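4. How the Depth Charts Were Put Together 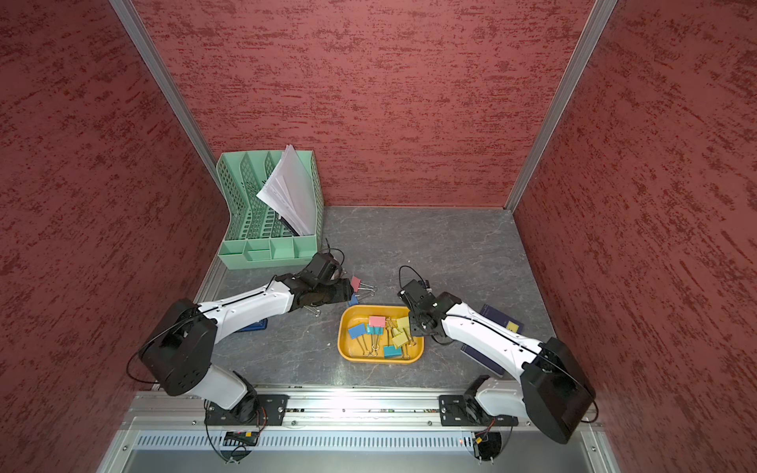 Before we get to the results, we would like to spend a little time on how the depth charts were gathered, because a good deal of what follows rests on them. A depth chart is the list a football team keeps of who plays first, second and third at each position, and in the lower levels of the game it can be a surprisingly casual thing. Our records come from the Kalside league, a semi-professional American football league whose clubs have kept weekly charts for longer than most of their players have been in uniform.

In all we collected 811 weekly charts from 17 clubs. Most were typed, many were handwritten, and a fair number had been corrected in pen after the fact – a name crossed out at left guard, say, with another squeezed in beside it. Wherever a correction could be read, we took it as the coach's final word. Wherever it could not, we kept the typed name and flagged the entry, so that the analysis in Section 5 could be run both with and without the doubtful cases.

Our interest throughout is in the defensive line, and in the nose tackle most of all. This is the player who lines up over the center and, on a great many snaps, takes on two blockers so that the linebackers behind him can move freely. His tackles and sacks tend to be modest even when he is having a wonderful season, and anyone who has tried to judge such a player from a box score will know the frustration. The depth chart offers another way in. A coach who keeps the same man in the middle week after week is telling us something about that man's worth, whatever the stat sheet says.

We followed Oyewole in treating a "hold" as any run of three or more weeks in which the same player is listed first at a position. We did make one change to that rule, and it deserves a word of explanation. Under the original rule a bye week ends a hold, which seemed to us a little harsh on clubs that simply had no game to play. We let holds carry across a bye so long as the player was listed first on both sides of it. Injuries were handled differently: if a player missed a game through injury, the hold ended there, even if he walked straight back into his old spot the following week.

Matching names turned out to be the slowest part of the work by a good margin. Players in this league move between clubs often, brothers and cousins turn up on the same roster, and nicknames are written down as though everyone reading would know who was meant (within the club, we imagine, everyone did). We used Prirum, a record-matching program, for a first pass and then read through every match it was unsure of ourselves. There were 85 of these for the defensive line alone. Two of us read each one separately and talked over the cases where we disagreed, which were mostly matters of spelling.

Charts from the August training camps were left out. Camp charts change daily, and several coaches list players alphabetically until the first real cut, so a first-place listing there may mean very little. We also set aside short-yardage and goal-line charts, where a club might bring in an offensive lineman to fill the middle for a play or two.

Figure 4. The Endutura work cell, with a desk file organizer in the back-left corner and two robot arms at the front edge.

The finished table has one row for each player in each week, giving his position, his place on the chart and the length of his current hold. Section 5 begins with the nose tackles and then moves outward along the line to the ends.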